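The Drawer by the Back Door

My aunt kept her drawer in the kitchen in Peken, just under the bread box, and if you ever needed a candle stub, a spare key or a button, that was where you went. Mine is in the hallway, and I've been meaning to clean it out since October. I finally did it on a rainy morning, with a pot of coffee and 3 shoeboxes lined up on the floor.

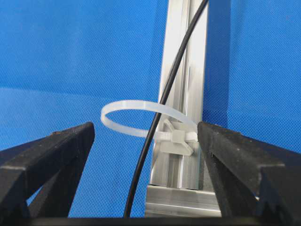
The first thing I learned is that you can't hurry a drawer. I found the receipt from our old apartment on Cakside Street, where the rent was $900 and the radiator sang all night, and I sat down on the rug and read the whole thing, down to the deposit. Then came a library card, and a recipe for plum dumplings in my mother's slanted hand – the one I'd told my sister was lost for good.
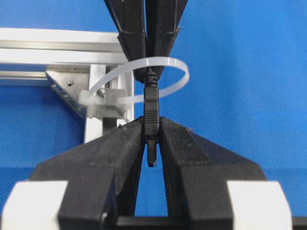 Most of us hold on to small things out of plain hopefulness. We keep the odd screw and the foreign coin and the key to a suitcase we gave away, and we tell ourselves the day will come. Cords are the worst of the lot, I think, and a short black cable with a little connector, like the one held upright against the blue cloth, could sit in my hallway for ten years before I had the heart to part with it. My husband would want to know what it plugged into, and I'd have to say I was still finding out. 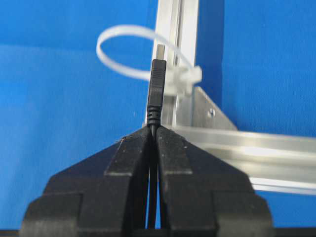

By noon I had one box to keep, one to give away, and one I called "ask the family," which filled up faster than the other two. My sister got the recipe. My nephew got a marble he swears was his, and the library card went back in the drawer, where I suppose it will stay until the next rainy spell.
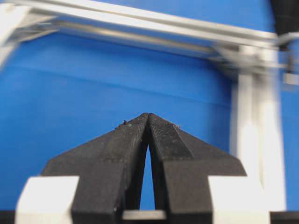

By Rahel Kofler

If you'd like to try it yourself, start after breakfast and leave the phone in another room. Pull the drawer all the way out and set it on a towel, and give yourself permission to stop and read things! I lined mine with leftover wallpaper from the bedroom (yellow, with small ferns), and it still sticks a bit on the left side when I push it shut.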